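Warum ich meinen alten Rechner nicht wegwerfe

Am Sonntag habe ich wieder mal den halben Nachmittag mit dem Kopf in einem Computergehäuse verbracht, und als meine Schwägerin Evdokia reinkam, hat sie genau die Frage gestellt, die alle stellen: Warum kaufst du dir nicht einfach einen neuen? Ich hab irgendwas gebrummelt, vermutlich nichts Freundliches. Die Frage ist ja berechtigt! Also versuche ich es jetzt mal ordentlich zu beantworten, mit Kaffee und ohne Schraubendreher zwischen den Zähnen.

Der Rechner ist alt. Er war nie ein besonders schneller, und in letzter Zeit brauchte er zum Öffnen einer größeren Tabelle so lange, dass ich in der Zwischenzeit die Spülmaschine ausräumen konnte (kein Witz, ich hab das wirklich so eingetaktet). Bei Karkora, dem Laden hinten in der Passage, hat man mir ein fertiges Gerät ausgerechnet: 1.043 Euro, mit Tastatur, die ich nicht brauche, und einer Maus, die ich nicht mag. Ein gebrauchter, flotterer Prozessor für das Board, das ich sowieso schon habe, kostete ungefähr 60 Euro. Da muss ich nicht lange überlegen.

Aber gut, nur ums Geld geht es mir nicht, sonst würde ich ja auch meine Socken stopfen. Mich ärgert diese Haltung, dass ein Computer ein geschlossenes Ding ist, das man hinstellt, benutzt und irgendwann zum Wertstoffhof fährt. Dabei ist so ein Tower das freundlichste Gerät im ganzen Haus! Seitenwand ab, und man kommt an alles ran. Speicher, Platten, Lüfter, Netzteil, alles gesteckt oder geschraubt. Versuchen Sie das mal mit einem Wasserkocher.

Beim Prozessor hört der Mut bei den meisten auf, und das verstehe ich sogar. Beim ersten Mal hatte ich feuchte Hände und habe die Luft angehalten wie beim Zahnarzt. Man hat da ein Plättchen in der Hand, kleiner als eine Streichholzschachtel, und denkt: Wenn ich das jetzt fallen lasse, war's das. Mein alter Kollege Nektarios Katsaros hat damals am Telefon danebengesessen, also akustisch, und alle paar Sekunden gesagt: nur an den Kanten, nur an den Kanten. Irgendwann habe ich ihn auf laut gestellt und auf den Küchenstuhl gelegt.

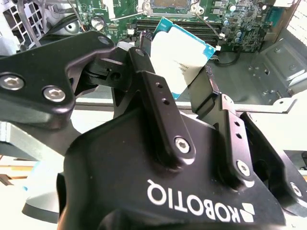

Und das mit den Kanten ist tatsächlich fast die ganze Kunst. Man fasst den Chip seitlich an, kommt nicht an die Kontakte auf der Unterseite, schaut nach der Markierung in der Ecke und legt ihn in den Sockel, ganz ohne Druck. Wenn er nicht von selbst richtig liegt, liegt er falsch, dann wieder raus und nochmal gucken. Gedrückt wird erst am Hebel, und der knirscht bei manchen Boards so fies, dass man glaubt, man hätte gerade etwas zerbrochen. Das ist das scheußlichste Geräusch, das ich kenne, und ich habe zwei Kinder mit Blockflöten großgezogen.

Danach kommt die Wärmeleitpaste, und über die kann man sich herrlich streiten. Polyxeni Sarantis aus unserem Stammtisch schwört auf einen Klecks in der Mitte, Mohit streicht sie mit einer alten Kundenkarte glatt, als würde er eine Torte verzieren. Ich habe beides probiert und keinen Unterschied gemerkt, den ich einem vernünftigen Menschen erklären könnte. Trotzdem diskutieren wir das seit Jahren. Meine Meinung: Erbsengroß, Kühler drauf, gleichmäßig festziehen, fertig. Und vorher die alte Paste runter, bitte, gründlich, mit Alkohol und einem Tuch, das nicht fusselt. Wer neue auf alte schmiert, dem leihe ich mein Werkzeug nicht mehr.

Jetzt höre ich schon den Einwand, der auch von Evdokia kam: Dafür muss man sich doch auskennen. Ja, ein bisschen. Man muss nachsehen, welcher Sockel auf dem Board sitzt, welche Prozessoren der Hersteller dafür freigegeben hat und ob vorher ein BIOS-Update fällig ist. Das Letzte habe ich einmal vergessen, und der Bildschirm blieb schwarz, einen ganzen Abend lang. Alten Chip wieder rein, Update gemacht, neuen Chip wieder rein. Ärgerlich war das schon, aber kaputt war nichts. Ich finde, wer ein Regal nach Anleitung aufbauen kann, ohne am Ende eine Rückwand übrig zu haben, der kann auch das.

Was ich nicht gelten lasse, ist der Satz, das lohne sich alles nicht mehr. Für wen denn? Für den Verkäufer, klar, der verdient an meinen 60 Euro nichts. Für mich lohnt es sich jedes Mal, wenn ich die Kiste einschalte und weiß, was da drin surrt und warum. Natürlich gibt es Grenzen. Wenn das Board selbst den Geist aufgibt und man nur noch Ersatz zu Liebhaberpreisen findet, dann ist irgendwann Schluss, das gebe ich zu. Und bei Notebooks, in denen alles festgelötet ist, kann ich auch nur mit den Schultern zucken und mich ärgern, dass wir sie so kaufen. Ich hab selbst eins. Der Akku ist hin, und für den Tausch müsste man erst die halbe Tastatur ausbauen.

Aishwarya, meine Nachbarin von oben, hat mich jetzt gefragt, ob ich mit ihr zusammen ihren Tower aufmache, der steht seit dem Umzug unter dem Schreibtisch und heult wie ein Föhn. Ich tippe auf Staub im Kühler. Sie bringt Kuchen mit, ich bringe den Pinsel mit, und den Chip darf sie selber anfassen, falls wir so weit kommen. Evdokia will zugucken. Sie hat allerdings schon angekündigt, dass sie beim Hebel aus dem Zimmer geht.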